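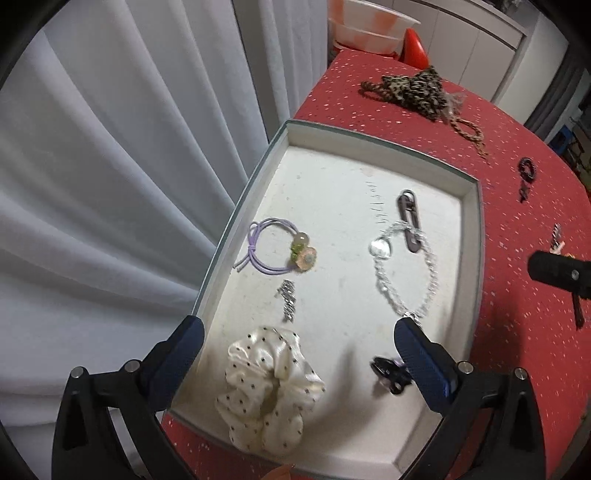

Hair tie and clip, on the white tray

18 March 2025

Rain since the morning, the thin kind that does not make a sound on the window. I woke before the alarm and lay there doing verbs in my head. It is an old habit. When I was learning English at school we had to say them aloud, standing, and I still cannot say "lie, lay, lain" without wanting to stand up.

I want to write down the matter of the choir before I forget how it went, because I think I will decide something this week.

On Sunday evening Nadja Zaugg called and asked me if I would sing the alto solo in the spring concert in Wodville. It is a short solo, 51 bars, and half of it is only long notes over the others. She said it in her usual way, as if she was asking me to bring bread. I said I would think. She said, "Think until Friday," and then she told me for a long time about her knee.

I have been in this choir for two years and I have never sung one line alone. I like to stand in the second row and be a part of the noise. When Elmarie Matlala is on my left side I do not even need to look at the page, I only follow her breath. She takes it very early, before anyone else, and then she has plenty when the rest of us are empty. I learned more from standing next to her than from the lessons I paid for in my twenties.

So today I practiced. I closed the kitchen door and sang the first page with the extractor fan on, so that the neighbors would hear less. The low part is good. The low part was always good. But the phrase that climbs at the end of the second page has a word in it, "through," and my tongue does not want to do that word on a high note. It comes out as "srough" or as "true." I tried it slowly, then I tried it with only the vowel, as the teacher in Garneo used to make us do. With only the vowel it is easy. Then I put the consonants back and it falls down again.

I stopped after an hour because my throat was getting tight, and made soup. Potatoes, leek, the end of the cheese. I put too much pepper.

In the afternoon I took the bus to the Ngubane shop to ask about the black skirt. We must all wear black to the floor, and mine has been too short since I washed it in February at the wrong temperature. The woman there was kind, but she wanted 450 for a new one, and for that money I can wear the short one and stand behind somebody. If I sing the solo, of course, I cannot stand behind anybody. She said that she could add a band of cloth at the bottom for much less, and showed me three blacks which were all different when she held them near the door. I did not know there were so many blacks. I chose the one with no shine, and she pinned it while I stood on a box in my socks. It will be ready next week.

The bus home was full of schoolchildren. Two girls behind me were singing something from the radio, one of them quite off the note, and neither of them cared. I listened to them the whole way to the bridge. I do not remember when I began to care so much. As a child I sang in the stairwell because of the echo, with all the doors of the building shut around me and all those people behind the doors, and it did not come into my mind that they could hear.

There was a letter from my brother when I came in. He writes real letters still, with a pen that leaks. He says the garden at our parents' place is under water again at the low end and that he has moved the beans. He asks if I am coming in the summer. He also asks if I still sing, and I sat down with my coat on and read that line again, because he never asks about such things. I will answer him tomorrow - tonight my English is tired and my own language is even more tired, it is strange how they go down together.

After supper I listened to the recording that Nadja sent. It is an old one, from a church in Volow, and the soloist has a voice like dark wood. She is not perfect in it. On the climbing phrase she takes a breath in the middle of the sentence, where the page clearly says not to, and it is beautiful anyway. I played that place again many times. She says "through" very softly, nearly without the first letters. I think that is how she does it, she lets the choir say the consonants for her and she only keeps the vowel. I took a pencil and put a small mark over the word on my page.

Then I tried it, with the fan off this time. It was better. Not good, but I could hear where it would be good.

The hall holds 200 people and Nadja says it is usually full for the spring concert, because there is cake after. When I think about the number my hands get cold. When I think about Elmarie on my left side, it is a little less. I could ask Nadja if the soloist must walk to the front, or if she may stay in her place in the row. In Garneo we always stayed in our places. I will ask this before I say yes or no.

Things for tomorrow: answer my brother, buy leeks, return the library book about rivers, which I did not finish and am not going to. Rehearsal is at seven. I must eat before, not after, last time my stomach was louder than the tenors.

Still raining. I can hear it now, so it must be heavier.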